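Simton Group, weekly bench automation meeting
Dec 3, 2019, small conference room (the large one was double-booked, again)

Chair: Minoru Hirose
Minutes: whoever sat nearest the door, as per custom

1. Last week's actions
All closed except the Vemley comparison, which has been "nearly written" since June and keeps that status.

2. Two-arm handling, method
Minoru went over the Fususance protocol. Glassware goes along the back of the bench, the pipette hangs on its stand at the left, and the arms come in from either side. Clear glass on black stays in the test set. A motion to allow colored tape on the flasks was made, discussed at length and withdrawn by the person who made it. 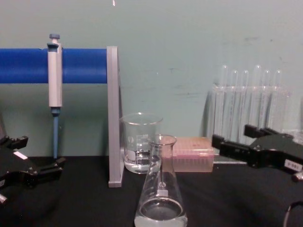
The count so far is 176 trials, scored by two people who don't see each other's sheets. They disagreed on five. Four of those turned on the word "gently," so it comes out of the scoring guide and a force limit goes in.

3. Flask results
The policy trained with wrist views failed 28 trials fewer than the one trained on the head view alone. Minoru called this encouraging. Someone asked whether it would hold up with the glassware rearranged, and he called that an excellent question, which the room took as a no. Placing the fingers on either side of the flask is the slow part. The approach will be timed separately from the lift, so we can at least say which half is slow.
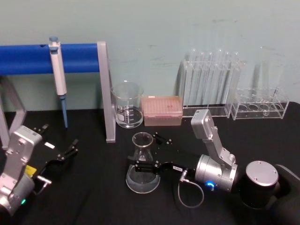

4. Pipette results
Less to celebrate. Most failures come in the last stretch before contact, when the view from the wrist tilts and the estimate of the handle's angle drifts. The Dimaculangan correction was proposed for this. It helped in simulation, where most things help.

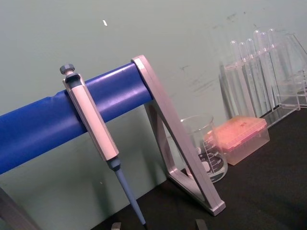

Agreed to run 20 more trials with the correction on and 20 with it off, order shuffled, before anybody puts an arrow on a slide. Failed approaches get logged even when they are embarrassing.

5. Actions
Minoru: rewrite the scoring guide, force limit included.
Minutes taker: find out who holds the room calendar.
All: send Vemley paragraphs, in any condition.

Closed at ten past, the next group having already come in and sat down.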